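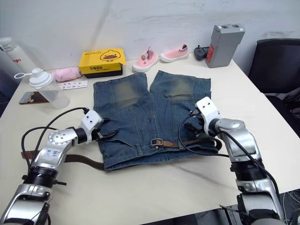 The Varma Block and the Corner It Left Behind

The Varma Block occupied the southwest corner of the old market square in Mestport for 45 years. It was a two-story brick commercial building with a stone sill course, a pressed metal cornice, and a recessed entrance set at an angle to the street. City directories list a dry goods store on the ground floor for most of that period. The upper floor was divided into 6 offices, which were let to attorneys, a dentist, and for a short time the Mestport agent of the Tatero Steamship Line.

The north wall was shared with a narrow frame building that appears on the earliest fire insurance map of the square. By the second edition of the map, the frame building had been replaced with a brick addition of the same height. The seam between the two could be followed from the sidewalk to the roofline, and the brick of the addition was slightly darker.

Readers have asked about the street number. The building was 105 Skimivau Street under the original system and received a new number when the city extended the street to the rail yard. Deeds recorded before the extension use the old number, and at least 2 later deeds repeat it in error. Anyone searching the county index should check both.

Demolition began in September of the year the square was widened. The cornice was sold, and its present location has not been established. The corner has served as a parking lot ever since, although the original granite curb remains along the Skimivau Street side.

A later entry will cover the Tatero warehouse on the waterfront. Corrections to the tenant list are welcome, particularly where they can be supported by a directory page or a dated receipt.

Posted June 15, 2026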